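Resetting the drinks bay, July 2023

Garnet Beaudoin asked for the shelf notes from the Pindbridge shop in writing, so they go up on the blog as well.

The bay is a slotted-upright unit in grey metal. The multipacks get the upper shelf and the single bottles get the middle one. Small bottles on the lower clearance, wrapped packs where the height is open. The previous layout, copied from the Traltside branch, mixed the two, and the price cards ended up under the wrong stock. 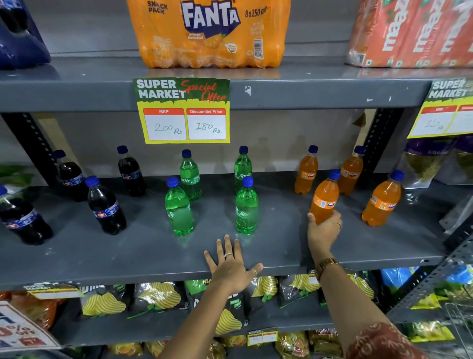
Singles are set by flavor in blocks of four, two deep and two wide: cola on the left, lemon-lime in the center, orange on the right. I leave a finger's width between blocks. Bottles are placed from the back row forward, and the front row is squared to the shelf lip by hand. Caps are no help in sorting when they are all the same blue, so go by the label.

Usable shelf depth is 300 mm by my tape. A two-deep block fits inside that with room to spare, but a third row pushes the front bottles over the lip. The stock sheet has 251 single bottles in the back room under bin 2822, enough to refill the bay for a good while without calling Dhillon for a delivery.

Cards go on the front lip of the upper shelf, directly under the pack they price. MRP in the left box, discounted price in the right. Write both in a thick pen. Thin strokes wash out under the tube lights, and a customer who can't read the figure will ask at the counter. 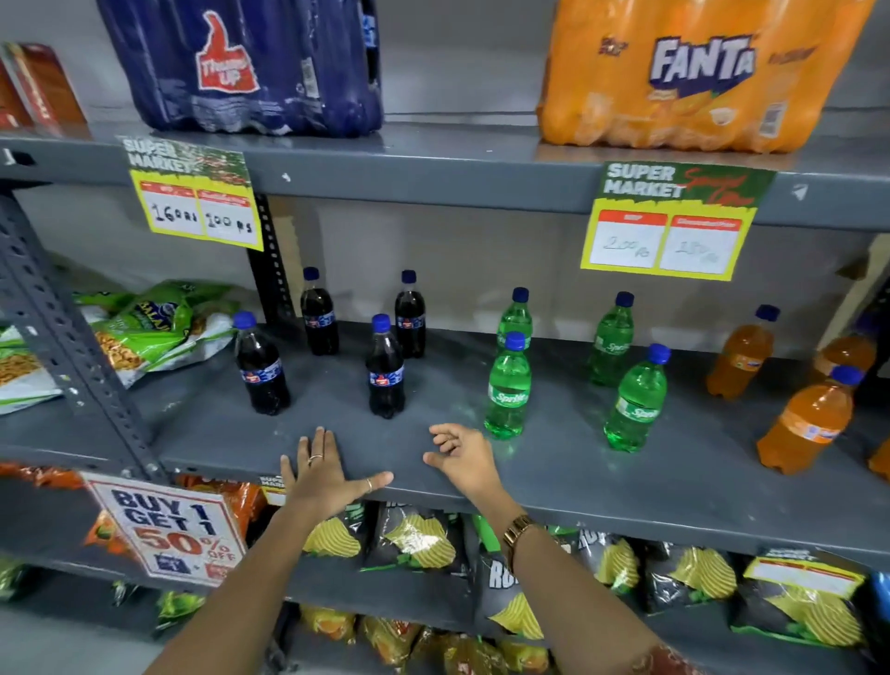

Middle shelf grouped by flavor, multipacks and price cards above.

The snack bags at the left end are next. They slump against the upright and need a divider, and Notbridge has one in the right width.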